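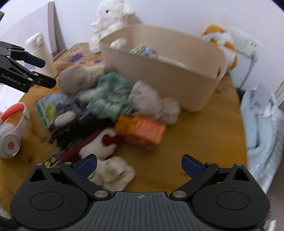

Unit 4 handout: Storage and the toy problem

Read before class. Bring the Nellus excerpt with you.

The storage trade would like us to believe that a bin is a decision. I doubt it. A plastic bin with soft toys around it and one crumpled thing inside is a common sight in family homes, and the usual advice ("everything needs a home") explains very little about it.

**Claims to question**

- *Buy the container first.* Nellus repeats this through all 11 chapters and never tests it. Who checked whether the bins were still in use by July?
- *Plush goes in the bin.* Does it? Soft toys get propped against walls and on beds. Skusura calls this clutter. I would call it display, and the two need different treatment.
- *Handles matter.* Probably, if the bin gets moved. Many don't.
- *Labels fix it.* The Stostix survey had 200 households, all of them customers. Read it with that in mind.

Sepúlveda is better, though her section on tabletops is thin — she treats any flat surface as a failure waiting to happen.

**For next session**

Pick one bin at home. Write down what is in it, what sits next to it, and when it was last emptied. One page. Please don't tidy first.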